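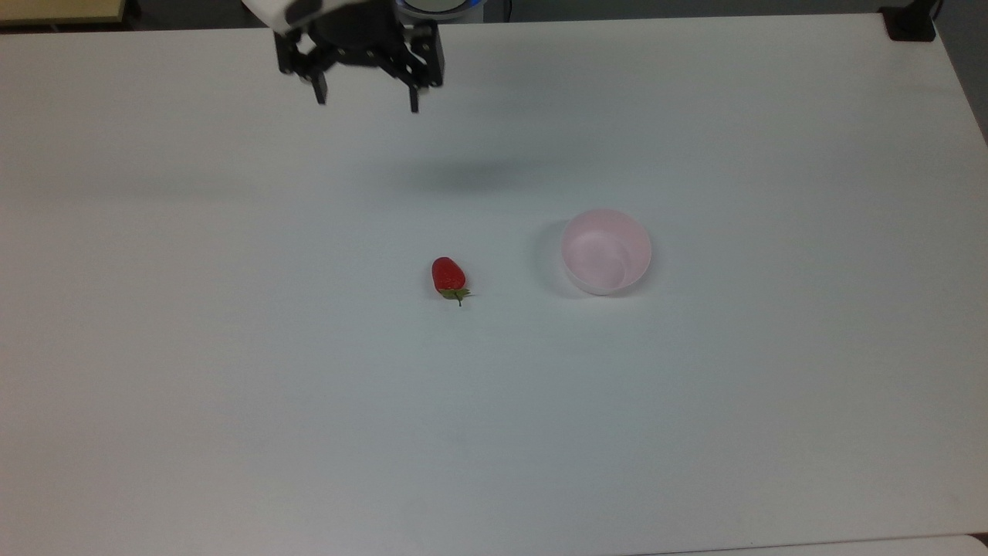

Parkau Jewelry School to Open Evening Workshop for Silver and Enamel

The Parkau School of Jewelry will open a new evening workshop for silverwork and enameling in November, the school's management announced on Monday. The workshop will offer 16 places per term and is intended for working makers who have completed basic training but do not have access to a kiln or a full soldering bench of their own.

Classes will be held on three evenings a week, from 6 p.m. to 9 p.m., on the upper floor of the school's building on the Drovercombe road. Participants may enroll for a single term or for the full course of four terms. Those who complete all four will receive a certificate from the school and will be invited to show their work at the spring sale in Stokunthorpe.

The course will be led by Theresia Mösli, who has taught stone setting at the school's day program and maintains her own studio in Parkau. She will be assisted by Liviu Nistor, a silversmith whose work is mainly in hinged bracelets and lockets. Guest sessions on cloisonné wire and on the testing of enamel colors are planned for the second term.

According to the course outline, the first term will cover sheet and wire preparation, soldering, bezel construction and surface finishing. Enameling begins in the second term with simple flat pendants and moves on to curved surfaces, including ring tops and beads. The third term is given over to pieces with moving parts, and in the fourth each participant will design and complete a small collection of at least four related items. Drawings and a written costing must be handed in with the finished work.

"Many of our former students sell at markets or through small shops, and they have asked for several years for a place where they can fire enamel under supervision," Ms. Mösli said. "Most of them have reached the point where their designs are ahead of their equipment."

The fee has been set at $149 per term. It includes use of the kilns, torches, rolling mill and polishing motors, together with a starter supply of copper sheet for practice pieces. Silver, enamel powders and stones are to be purchased by the participants, either from the school's store at the posted price or from a supplier of their own choosing. Silver bought elsewhere must carry a statement of fineness, and solder containing cadmium may not be brought into the building.

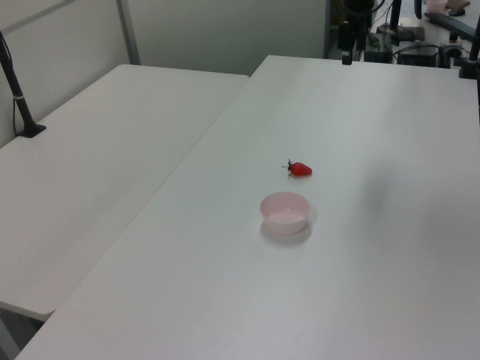
Viorica Avram questioned whether three hours would be long enough for an evening of enameling, given that a pendant with several colors may need to be fired many times and must cool between firings. She asked that the kilns be switched on before participants arrive and that one weekend day each month be set aside for longer work. Without that, she said, people would spend a whole term on one pair of earrings.

The school has confirmed that the kilns will be brought to temperature before each class. A decision on weekend hours will be made after the first term, when attendance figures are available.

Provision has also been made for pieces to be left at the school between classes. Each participant will be given a locking drawer, and finished items in silver may be deposited in the office safe on request. The school's insurance covers work in progress up to the value of the materials – it does not extend to stones brought in by customers for resetting, and participants who accept such commissions are asked to carry out that work elsewhere.

The workshop is supported in part by the Thibodeau Fund for Craft Education, which has paid for the second kiln and for the new ventilation over the pickling area. The fund will also cover the full fee for three participants each term. Applications for these places must include photographs of no more than four finished pieces and a short letter stating how the applicant expects to use the training. They will be reviewed by Marwa El Khatib and Rizwan Bajwa on behalf of the fund.

Pieces submitted may be in any metal. Beadwork, leather and textile jewelry will also be considered, provided that the applicant can show some experience with soldering. Work produced from purchased kits is not eligible, although commercial findings such as ear wires, clasps and jump rings are permitted.

Work from the new course will be offered for sale alongside that of the day program in the display cases at the school's entrance. The school retains no commission on pieces priced below $149, and the maker's mark must be stamped or engraved on every silver item large enough to bear it. Makers who have not yet adopted a mark may have one drawn up during the first term – the cost of the steel punch is not included in the fee.

Enrollment forms are available from the school office between 10 a.m. and 4 p.m. and should be returned there in person or by mail. Places will be given in the order in which completed forms are received, apart from those paid for by the fund. Applicants who did not train in Parkau are asked to bring one soldered piece with them for inspection when they hand in the form.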